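Transfer room notebook, 2020-01-16
Larndale reissue, multitrack and half-track reels

Continued from the previous entry. Reel 19 was finished and verified, so started at 20. Machine A for everything; machine B still has the reel motor out.

Warm-up one hour, heads and guides cleaned, demagnetized with the machine off and the MRL tape in the other room. Repro alignment against the cal tape before the first reel. Channel 1 was 0.2 dB low at 10 kHz compared with the last alignment, channel 2 unchanged. Trimmed channel 1. Not enough drift to go back and redo the reels done since the last alignment, but I've written it on the sheet for reel 19 in case someone compares them later.

Reel 20. Half-track, 15 ips, marked "Side B comp, NOT MASTER" in red grease pencil. Tones at the head: 1 k, 10 k, 100. Tones agree with the box. Azimuth set on the 10 k tone, then checked by ear in mono on the first song. Tone and program did not agree. Phase on the program was better with the head tipped slightly further back, which suggests the tones were spliced on from another machine. Went with the program. Splice before song 1 is a different brand of splicing tape from the rest, which fits.

Captured at 96 k, 24 bit, flat. No shed. Nothing on the guides after one pass.

Reel 21. Same stock as 20, same shape, no tones. Azimuth by ear and by scope, using the hi-hat in the second song. The hi-hat is close to center in the mix and makes a fair target. Two passes, kept the second. The first has a bump at the join between songs three and four, where the old splice opened. Re-spliced. The old adhesive had crept and stuck to the layer above, so the layer above was cleaned for a few inches each way. A faint tick remains at the spot on the second pass. Left in the flat transfer.

Reel 22. Different stock, back-coated, sticky. Squeal started inside the first minute and I stopped it there. Leaves a brown line on the scrape flutter roller. Went into the incubator with 23, same batch number on both boxes. Orestis had already cooked one from this batch and his note says the usual eight hours was short, so I am giving them the longer run and turning them halfway.

While those were in: looked at the running order problem. There are three documents for the side two sequence and they disagree.

(a) Track sheet in the box for reel 20: has the slow song fourth.
(b) The lyric insert from the first pressing: has it fifth.
(c) Endovley's own production card, which is the label's paperwork and the one the pressing plant got: fifth, with a pencil arrow moving it to fourth, with no initials on it.

The pressed record follows (b). The reel marked NOT MASTER follows (a). So the comp reel is likely the earlier sequence and the arrow on the card is someone wanting to go back. For the reissue we follow the record, and the earlier order can be mentioned in the notes if the label cares. Put this in an email to Annapurna D'Souza with scans of all three. She has the contact at Endovley.

Runtime of the pressed album is 41 minutes and the comp comes out shorter, even with the same songs. Most of the difference is the fade on the last song of side two, which is early on the comp. The rest is leader. There is paper leader between songs on the comp and none on the production master, where the gaps are blank tape with hiss left in. I prefer to keep the master's gaps as they are. The hiss carrying across is part of how that side runs, and digital black between those songs sounds like a fault.

Speed. Checked the third song against the pressed record. The record is slightly sharp of the reel, a bit under a quarter of a semitone. Same offset on all of side one, none on side two. Either side one was cut on a lathe deck running fast or somebody asked for it. No document says so. Transfers stay at the reel's speed. This is a question for mastering and should be asked before they cut anything, as listeners who know the record will notice it on the single if they notice it anywhere.
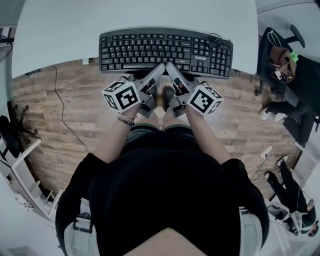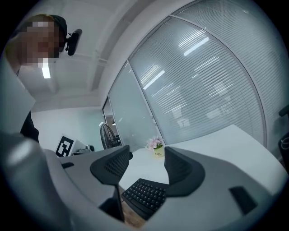
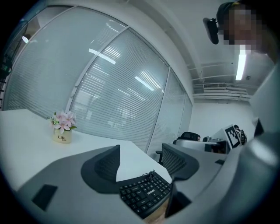 Dropout log for the production master, side one, done in the afternoon from the file at half speed. Total entered: 131. Most are single-channel, edge side, short, and fall in the first song, where the outside wraps have taken the handling. I enter each one as time, channel, estimated depth and a one-letter code, which is almost all digits, and a layout like the black FOUNWAY keyboard in the first picture, with the number pad at the right, is the only kind I can log on without taking my eyes off the waveform. The laptop in the edit room is no use for this. Last time I tried it I transposed minutes and seconds on a whole page and did not catch it until Orestis tried to find the third one.

Codes used, same as the Sithole job:
e = edge damage, visible on the tape
s = splice
o = oxide loss, visible
u = unknown, nothing visible
m = on the mix itself, also heard on the record

The m entries matter. There is a brief dip in the left guitar before the second chorus of the opening song, and it is on the pressing too. It was in the mix or happened on the master before cutting. Should not be repaired without asking. A repair there changes the record.

The u entries are the ones to recheck on another pass. If they move, it's contact at the head. If they stay put, it's the tape. Ran the first song again with slightly more tension on the supply side and four of the u's were gone. Put the tension back and two came back. So at least those are contact, and the second pass can be used to patch the first as long as the azimuth is not touched between passes. Taped a note over the azimuth screw.

Reel 22 and 23 out of the incubator, cooling in the boxes with lids ajar. Will not play them warm. 23 is the one everyone wants: rehearsal recordings from before the album, quarter-track, slow speed, recorded in the band's practice space, if the box is right. Box says Wurkdale, two dates crossed out, and a list of seven titles. Four match album titles. The other three do not match anything I can find on the singles. They may be early names for known songs.

Wound 23 by hand for a few turns to look at it. Length is some 800 feet, judging by the pack on the reel, so it has either been cut down or was a short end when they recorded it. Pack is uneven, with several wraps standing proud near the hub. Slow library wind needed before play. No tails-out label, but the leader at the outside is the yellow type the band's other reels have at the tail, so treat it as tails out until shown otherwise.

Quarter-track needs the other head block. It was last used for Sithole and there is a tag on it in my writing saying "ch 3 intermittent, connector?" I did not follow that up at the time. Reseated the connector, cleaned pins, ran the quarter-track alignment tape for ten minutes while tapping on the block. No interruption. I don't trust it yet. The tag stays on.

Levels. The half-track reels have been peaking well above what I expected from the box notes. Kept the capture gain the same for all of them so that the reels can be compared directly, with headroom set from the loudest thing on reel 19. Reel 20 came within 2 dB of it. For the rehearsal reel I will set a separate gain and write it in the file header as well as on the sheet. On Sithole it was on the sheet only and the sheet was filed with the wrong reel.

File names: the label's system wants the catalog number first, ours wants the reel number first. Keep ours for the flat transfers. The delivery copies get renamed by the script and not by hand.

Checksums run for 20 and 21, both drives, match. Reel 19 rechecked, match.

Reply from Annapurna late in the day. The contact has no idea about the arrow on the card and will ask the drummer, who kept most of the paper. She also asks whether the comp reel has different mixes. I think one of them is different. The second song on side two has the backing vocal noticeably lower on the comp, and the tambourine in the last chorus is missing or buried. Lined the two up and inverted one. They don't null anywhere, though with the speeds wandering the way they do I wouldn't expect them to. Needs a proper alignment in sections before I say it in writing.

To do:
Slow wind 22, then 23.
Play 22, half-track, check for squeal at the start before committing.
Swap head block, align again, then 23.
Second pass of side one, first song only, tension as marked.
Ask Orestis where the spare pinch roller went.
Order more yellow leader, one-inch boxes, swabs.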